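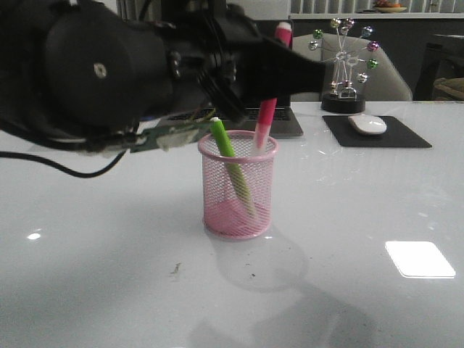 Can a robot arm built at home tidy a desk?
Parts of one, slowly, if you keep the job very small and don't mind picking things up off the floor.

My cousin Dumisani Van der Merwe believes in this arm. I'm Lesego, I paid for half of it, and I'm less sure. We call it Keleo. The job we gave it is markers and a pen cup, which I can do myself while talking on the phone. So far we've spent $222 on parts, and that leaves out the motor Ruan Sibiya sold us cheap and the 3 brackets we cracked.

The claim on the build forum was "an evening's work." We started in March. Getting the gripper to close at the same spot two times running took us 4 weeks, and I still wouldn't put a full coffee mug anywhere near it.

Black housings, black gripper, pink mesh cup. Dumisani likes how the brackets sit at the gripper end. I'd like them more if the bolts stayed tight.

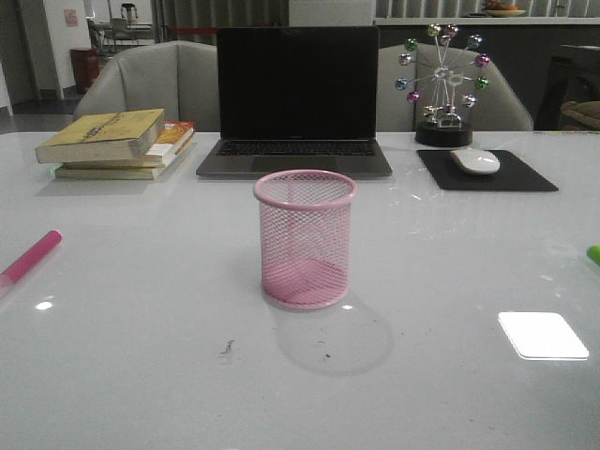

Photo: Palesa Nkuna, 11/29/22

The cup with nothing in it, laptop screen off, one pink marker over at the left edge of the table. A glossy white top like this one throws back the overhead light, and I suspect glare will be trouble if we ever add a camera to the arm. Dumisani says software will handle it. He said that about the brackets.

Kgomotso Hlongwane wants to see it sort by color next. I want to see it do the same plain thing all afternoon first. Parts list on request, but please don't ask me how much time it saves.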